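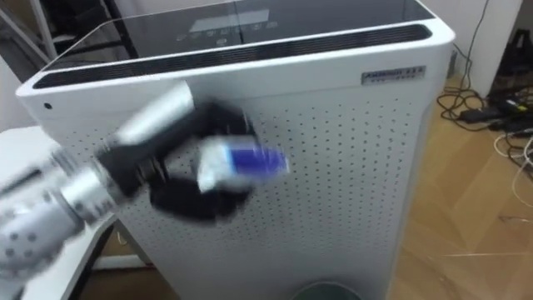
Setting the blur gate in Culurel takes a few minutes, and I recommend to do it before you tune the tracker. The gate decides if a camera image is good enough for updating the pose of the held object. When the arm moves fast, the static parts stay sharp and the gripper does not, so one blur score for the whole image will mislead you. The label plate and the vent strip of the air purifier are sharp, while the blue and white object in the fingers is smeared sideways, and a whole-image score would let this image pass.

Open the perception settings and change the score region from "full" to "hand". The region is now computed from the joint angles, so check first that your hand-eye calibration is loaded.

Set the minimum sharpness to 200. Play back a recorded log and look at the score line while the arm is crossing in front of something with a strong pattern. Rows of small holes are difficult, as they raise the score from behind the fingers. If you see peaks there, switch on the mask option and play the log again.

Set "hold last pose" to 4 images. With a higher value the planner trusted an old pose for too long in my tests.

Save the profile and restart the tracker node. The old profile stays in memory until you do this.

Radosław Brzozowska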